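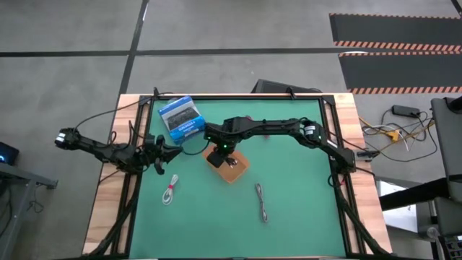
第三讲 工作台的高度、台面和边上那一圈

上周讲到坐姿作业,有同学下课追着问我站着干活怎么算,所以这周我干脆把站姿工作台整个拎出来讲。讲义比较啰嗦,课上没讲完的部分你们自己看,周四交的小作业就从里面出。

一、先说高度

教材第四章那张表大家都翻过了吧?表没错,但我每年都看到有人直接抄一个数就交上来。台面高度要看的是手的高度,手的高度又要看手里拿着什么。你在台面上揉面,和你在台面上给一只怀表换游丝,手离台面的距离差得远呢!

我自己习惯这么估:先量站立时的肘高(穿着干活的鞋量,别光脚),精细活儿台面往上抬一点,普通装配放在肘下一掌左右,要使劲往下压的再往下降。然后别忘了工件本身有厚度。去年有一组做陶艺工坊改造,台面算得漂漂亮亮,拉坯机往上一放,人得端着肩膀干活,半小时脖子就硬了。

二、台面材料

木头台面我个人是偏爱的,手搭上去不凉,磕一下声音也闷。缺点你们都能想到:吸油、起毛边、怕水。很多车间的折中办法是木台面中间铺一块垫子,两边露着木头,垫子脏了换垫子。垫子的颜色也别随便挑,要和工件拉开反差。做黑色小零件的铺深色垫,掉一颗螺丝能找到下班。绿色比较常见,看久了眼睛还算舒服,不过这一条我没找到特别硬的研究支持,你们写报告的时候别当结论引。

反光要单独提一句。亮面的垫子配头顶直射灯,等于在人眼前放一面镜子。选哑光的,灯从侧前方来,考试我喜欢考这个。

三、手够得到的范围

这里要画两个圈。小圈是上臂自然下垂、前臂扫过去的区域,常用的东西全放在里面。大圈是手臂伸直能碰到的地方,偶尔用的放这儿。大圈以外呢,放什么都是在罚人弯腰。

我在Dotstead参观的时候见过一张特别深的台子,设计的人觉得“大总比小好”,结果靠里面的那一条常年堆着没人要的图纸和茶杯。后来他们的工艺员Jarrah Donnelly做了件很简单的事:站在旁边记一个班次里工人伸手超出小圈的次数,一共911次,其中275次是为了够同一把扳手。把扳手挪到右手边就完了,一分钱没花。这个案例我很喜欢,数据表放在课程网页上,练习二要用。

四、台边和腿下

台边最容易被忽略。直角硬边压手腕,前沿要倒圆,或者包一层软的。围边则要看用途,高了挡胳膊,低了东西往下滚,三面围、留出人站的那一面是比较稳妥的做法。

腿下要留脚尖空间,没有的话人会不自觉往后站,上半身往前倾,腰就开始抱怨了。斜撑很结实,可是如果往外张得太开,脚会踢到,推车也过不去。画图时请务必把脚画上去!我收上来的图里,人物多半是到膝盖就没了……

地面再补一句:硬地面站久了累,该加抗疲劳垫就加,垫子边缘要做斜坡,免得绊人。

五、两个人共用一张台子

对面站还是并排站?对面站方便传东西,可中间那块谁都想占;并排站视野一样,胳膊肘会打架。Solène Fleury那篇讲钟表学校实习台的短文写得很好读,她主张宁可台子长一点,也不要做得更深。我基本同意,只是教室面积往往不答应。

如果两个人身高差得多,就按高的那位定台面,给矮的那位加脚踏台。反过来不行,总不能在地上给高个子挖个坑。

六、练习

练习一:一张台面长1620毫米,深度自定,给两人并排做小件装配。画出每个人的小圈和大圈,标出重叠的地方,说明重叠区里放什么。

练习二:用Dotstead那份数据,找出除扳手以外伸手次数最多的两样东西,给出新的摆放位置,理由写三四句就够。

练习三(选做):回家量一量你家厨房台面,再量做饭那个人的肘高,看看差多少。顺便问问他腰疼不疼。

满分60分,练习一占一半,另一半归练习二,选做题做得好我另外加分。图可以手画,但请标尺寸,请标单位,毫米就一路毫米到底。

下周讲照明,带一张你平时学习的桌面照片来,别提前收拾。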